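Des nouvelles de la salle : gala de Rostton et stages de boxe

Le gala de Rostton est passé et nous pouvons enfin respirer un peu. Notre club a présenté 8 boxeurs, dont 6 ont gagné leur combat. C'est le meilleur résultat depuis que nous participons à cette réunion, et les entraîneurs en sont très contents. La salle Arnow était presque pleine : les organisateurs ont annoncé 1,000 entrées, un chiffre que nous n'avions pas connu dans la région.

Le combat le plus discuté de la soirée a été celui des poids légers contre le club Castellanos. Notre boxeur a perdu le premier round, il reculait trop et il laissait tomber la main droite après chaque jab. Dans le coin, on lui a demandé de rester au centre du ring et de travailler au corps. Il l'a fait avec patience, et les deux rounds suivants ont été pour lui. La décision était partagée – le public de Castellanos n'était pas d'accord, ce que l'on peut comprendre. Une revanche est proposée pour le mois de décembre, à leur salle cette fois.

Les deux défaites sont aux points. Dans les deux cas, la condition physique a manqué au dernier round, et nous allons donc reprendre la course deux fois par semaine avant la séance technique.
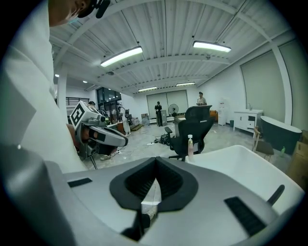

Stages et inscriptions

Le stage d'initiation reprend après les vacances d'hiver. Il est ouvert aux adultes et aux jeunes à partir de quatorze ans, avec un certificat médical récent. Le prix est de 116 euros pour le trimestre, l'assurance est comprise. Les gants peuvent être prêtés pendant les trois premières séances ; ensuite chacun doit avoir les siens, ainsi que le protège-dents et les bandes.

Pour ceux qui préparent une compétition, la salle Endeo nous accueille le soir pour les assauts. Merci de venir déjà échauffés, car le temps de ring y est limité. Le casque est obligatoire pour tout le monde, aussi pour les anciens.

Les inscriptions se font à l'accueil du club ou en répondant à cette lettre. Si vous avez déjà payé pour le trimestre passé, il faut seulement remplir la feuille de renouvellement et la signer.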